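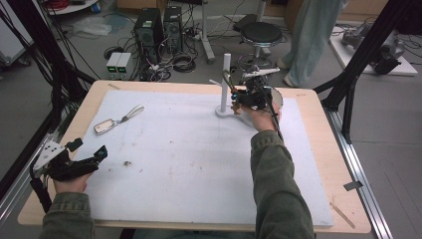 Where the equipment money stands

Progress report to the Nadness fund, 11/21/21

Thank you again for your patience over the fall, and for the kind note that came with the second payment. We have been busy, and I'm glad to say most of the news is good, though there is one item I'd like to talk over with you before we spend anything more.

Both hand-held grippers are now in daily use at the table. Our people hold one in each hand and work through small tasks on the white foam board, and we have 368 recordings so far, against the 1,000 we promised you by the end of the grant. I had hoped for more by now. The cable that runs from the gripper down along the sleeve has been the main nuisance (it tugs when you reach for the far side of the board), and we lost a good part of October trying different ways of routing it. Of the recordings we have, 141 are of hanging and keychain tasks, the ones you were most curious about when you visited!

Purchasing

The spare gripper parts from Juvereo came in under the quote, and we would like to put the difference toward a second set of sensor blocks. The foam board marks easily, so I have added 4 replacement boards to the spring list. They cost very little, and it seemed silly to ask you about them separately, but you did say you like to see everything.

The larger question is the arm. We budgeted for the Ziltetti model, and the delivery date has now slipped twice. Triantafyllou has offered us a comparable one with a shorter wait and a service plan, at a higher price. I lean toward Triantafyllou, mostly for the service plan, but it would use up the whole reserve and I would not want to do that without your blessing.

Before the next report

We plan to tidy the floor cabling, price a proper rack for the computers, and get a written quote for the arm with training included. If you could let us know your feelings about the reserve before we place the order, we will hold everything until then.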